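Gakuritz open day: I went to look at drawers

I had been meaning to visit Gakuritz for a couple of years, mostly so I could stop arguing about their drawers with people who had only seen them online.
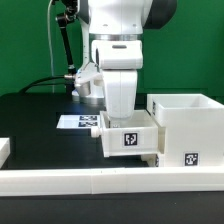 My sister-in-law has one of their small desk cabinets and swears it fixed her hallway. I have seen her hallway. So when the September open day came up I drove out there, parked in a muddy lot behind the main building, and went in prepared to be talked into something or, more likely, not.

Getting there

The invitation said doors at 9, which meant a line outside the doors at 9 and an actual opening a while after that. Signs were poor. The lot entrance is past the loading dock, and if you follow the directions on the invitation you end up at a tire place. There was coffee in the entrance hall, free, weak, and gone by midmorning. Wear a sweater if you go, as the back half of the building is not heated and you spend most of your time there.

You get a paper badge and a folded map with the rooms marked by letter. The letters on the map did not match the letters on the doors past the first hall. I wandered into a stock room and was very politely sent back out.

The small storage room

This was what I had come for. Gakuritz sells bigger furniture too, but the tabletop line, Wivero, is what people talk about, and it had a room of its own. Black tabletops, white pieces. It makes everything look crisp, and I would like to point out that I don't own a black tabletop and neither does anyone I know. Mine is scratched pine with a ring from a hot pan. White storage on a black table under bright light is going to look good. I'd have liked to see it next to a toaster with crumbs under it.

The piece I spent longest with was the white cabinet with a single drawer low down and an open box sitting on top. The box has a wide square mouth and no lid. I have strong feelings about open boxes on top of things. They fill up. It starts with keys, then batteries that may or may not be dead, then a takeout menu, and in a month you can't see the bottom and the box has become the place where you look last. The woman leading our group called it a "landing spot." I call it a pile with walls. I asked whether a lid was available and was told it was being looked at, which is what they told somebody on a forum two years ago.

The drawer itself I liked better than I expected to. It's a plain rectangular box, open at the top, and the handle is a short round peg that sticks straight out from the end. You can grab it without looking. I have cursed enough cutout finger grips, where you jam a nail every morning, to give credit for a handle that behaves like a handle. It does stick out, though. On a crowded counter you will catch a sleeve on it, and if you have a narrow hallway (hello to my sister-in-law) it will be at hip height if you put the cabinet on a standard console table.

The walls of the drawer are thick. This was presented to us as a sign of quality. It may be. It is also room you don't get to use. With small storage I want to know the inside size, and the card on the table gave only the outside. I asked for the inside measurement and got a friendly answer about how the piece "feels generous." I measured one with my own tape when the group moved on. I won't print the number, since I was holding the tape with one hand and a paper badge with the other, but it was less than I had guessed from the outside, and I had guessed low.

Square black-and-white markers are printed on several of the pieces, including one right in the middle of the drawer front. I won't pretend they do much for the look of it. They do make it easy to say which piece you mean when you're pointing across a table.

There was also a flat white tray next to the cabinet. I own four trays already and I know what happens with trays. A tray makes clutter look intended for a week or so. After that it's clutter you have to lift all at once when you want to wipe the table. I moved on from the tray fairly quickly.

The numbers

A poster by the door said the drawers are tested to 2000 openings. Our guide said 1000. I raised this and she said the poster was newer. Maybe it is. But take the smaller number and think about a kitchen drawer that gets opened six or seven times a day, which in my house would be a quiet day. You are through that before the end of the first year. Take the larger number and you've bought yourself a second winter. Neither one means the drawer stops working at that point, and I know that, it only means they stopped testing. It still seemed an odd thing to put on a poster.

I also asked what had been in the drawer during the test. Empty, she thought. Nobody's drawer is empty. Mine has a hammer in it.

The workshop walk

After the small storage room they take you through the workshop in groups. Ours was too big and I was at the back, where you hear every third word. We saw the sanding area through a window. We saw packing, and packing was the part of the day I enjoyed without reservation. Two people were boxing up orders with paper padding, fast and without talking, and each box got a shake before it was taped. I trust a company more when somebody shakes the box.

Then came the talk on tidying, held in a side room by a consultant from a firm called Flindance. I had been warned about this. The idea is that each room in your house should have one drawer that is allowed to be messy, and everything else should be assigned. There was a worksheet. There was a story about a family who went from 322 loose items in a kitchen to none, and I wrote that number down because I would love to know who counted and what happened to the person who had to live with them afterward. Does a rubber band count? Do twelve rubber bands count as twelve?

To be fair, one thing in the talk stuck with me. She said to put the drawer where the stuff already lands, and not where you wish it would land. I have had a very nice basket by the back door for years and everything goes on the stairs. I came home and moved the basket to the stairs. It's full now. I can't tell yet if that counts as progress.

The shop

You leave through the shop, naturally. Open-day discount on most things, though the discount on the single-drawer cabinet was small enough that the gas to get there ate it. The larger pieces were better value, and there was a table of seconds near the exit with scuffed trays and a few boxes that had been on display. If you want a box, buy a scuffed one. It will be under a pile of mail by the end of the month and you won't see the scuff.

A second stand in the corner belonged to Oyelaran, a smaller outfit that makes drawer liners and dividers. I had no plans to stop there and ended up spending more time at their table than in the whole shop. They had cut samples you could drop into a drawer and try, and the man there told me flat out that the thinner liner curls after a while and I should get the thicker one, or skip it and use a dish towel. I bought the thicker one. A person who offers you a dish towel as the alternative has earned a sale.

Would I go again

Probably not for the drawers. I've handled them now and I know what I think: decent handle, less room inside than it looks, and a box on top that will be a problem in my house even if it's no problem in yours. If you keep a small number of things in a known place, it would do the job. If you're hoping it will turn you into such a person, go and look at my sister-in-law's hallway first.

Practical notes, in case you're going next time. Ignore the printed directions and follow the trucks. Bring a tape measure and something to write on. Eat before you get there, as the food truck had sold out of everything except fries when I reached it a little before noon. Restrooms are at the far end past the shop, and you can't get back into the workshop once you've gone through, so see everything first. The map is good for nothing but the back page, which has the phone number for the repair desk. I called it the week after to ask about the inside measurements. They're going to get back to me.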